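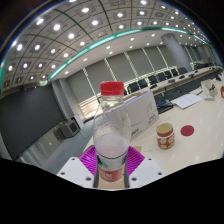 A plastic bottle held between the two pads of a gripper.

News > Interviews > Machines at work

Can a machine tidy the kitchen yet? "Not on its own," says an engineer at Gondent in Vesdale. "Bottles are fine — it managed 786 lifts out of 1000 in April. Lids are harder."

Shop shelves may come first, she thinks. "They stay where you left them."

Related
Cuevas tries shelf stacking
Istalmont laundry test

Contact | © Vesdale trade news | Back to top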